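Yeo Opens Neighborhood Supper Hall and Kitchen School in Former Trovix Button Works

Doors open in April with shared suppers, morning classes and a free recipe library

Yeo, the small cooking school that began with evening classes in a borrowed church kitchen, is moving into a home of its own this April. The new Yeo Supper Hall fills the ground floor of the old Trovix button works on the river side of the canal bridge, and it brings together a teaching kitchen, a dining room and a lending library of recipes that neighbors have been adding to for years.

We could not be more excited. The building stood dark for a long time, and people who walk past it on their way to the bus have been peering through the windows since the paint went on the door. Now they can come in and eat!

The hall will seat 102 people on supper nights. Everyone eats the same menu at the same hour, starting at 6:30 p.m., and dishes are passed from hand to hand down the long tables. The first month's suppers lean on early spring cooking: leek and barley soup, roast chicken with lemon and green garlic, a big pan of white beans with greens, and rhubarb with custard. There is a full meatless menu every night, and it is planned first, so that nobody gets a plate of side dishes -- something our regulars have asked for many times.

Cooking classes run in the mornings and late afternoons, with space for 20 students at a time. The spring list includes bread for people with small ovens, soups from the freezer, knife skills, dumplings, pies, and a short course in cooking for one. Students work in pairs at the counters and sit down together to eat what they made. No experience is needed for any class except the pastry series, which asks that you have made a pie crust at least once, even a bad one.

New this season is a class we have wanted to offer for years, called The Set Table. It covers the part of a meal that cookbooks tend to leave out: how to lay places for a small lunch or a crowded holiday, how to choose plates that make plain food look good, how to carry dishes to the table while they are still hot, and how to clear without bringing the talk to a stop. The approach is relaxed. A setting can be very simple and still feel like a welcome, and you won't be asked to fold a napkin into a swan.
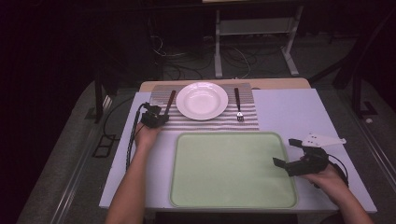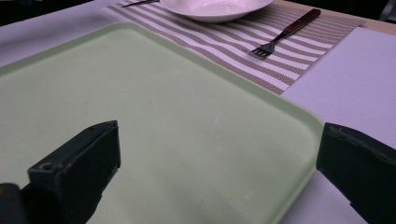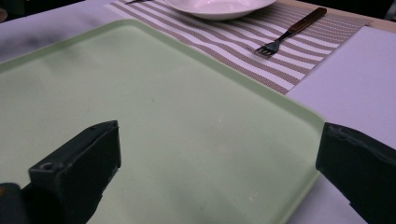
Striped placemat, pale green tray, white table.

The Set Table meets twice in April and twice in May, and each session ends with a lunch laid by the class. Students are welcome to bring a few pieces from home, especially the odd ones that never seem to match anything. Mixed plates are a large part of the second session, and there is plenty of good advice on what to do with a set of six that has become a set of four.

The move has been a long project. The Trovix works made shirt and coat buttons for most of its life, and a good deal of that history is still in the walls. The old sorting benches have been sanded, oiled and cut down to make the supper tables. A row of tall windows that had been boarded over now lets the morning sun straight into the teaching kitchen. While the floor was being repaired, builders found buttons packed into the gaps between the boards, in horn, shell and glass, and these will be on show in a shallow case by the coat hooks. If you worked at Trovix, or your parents or grandparents did, please stop by the front desk. We would love to hear about it, and former workers and their families are our guests for supper on opening night.

Most of the vegetables will come from Farkex, the growers' cooperative just outside town, which delivers early in the morning and takes our peelings and trimmings back for compost on the same truck. The menu is written after the delivery comes in, so please forgive us if it changes between breakfast and supper. Farkex will also run a produce stand in the front hall from noon until 4 p.m. on class days. Expect potatoes, spring onions, radishes and eggs to begin with, and more as the fields warm up.

Bread is baked by Zaka, whose dark rye already has a loyal following at the morning market. Zaka is sharing the kitchen's early hours and will start its ovens at 4 a.m., which means that the first students of the day will walk into a room that smells of fresh bread. There are worse ways to begin! Loaves left after supper will be sold at the door for $2 each.

The recipe library sits in the back room and is free to use, with no membership and no need to book. It holds binders of family recipes along with shelves of community cookbooks from churches, schools and clubs. Many are handwritten, and some have notes in the margins from three or four different cooks who plainly did not agree about nutmeg. Visitors may copy anything they like, and anyone who brings in a recipe will have it added to the binders. We are especially short on pickles, and on weeknight fish.

Supper costs $20 for adults, and children under ten eat free. Classes are $30, with all ingredients and the shared meal included. A number of places in every class are held at no charge for people who need them; just ask at the desk or when you call, no forms required.

The entrance is on the canal side, with a ramp to the left of the main steps. Bike racks are in the yard. Supper and class bookings for April and May are open now at the front desk.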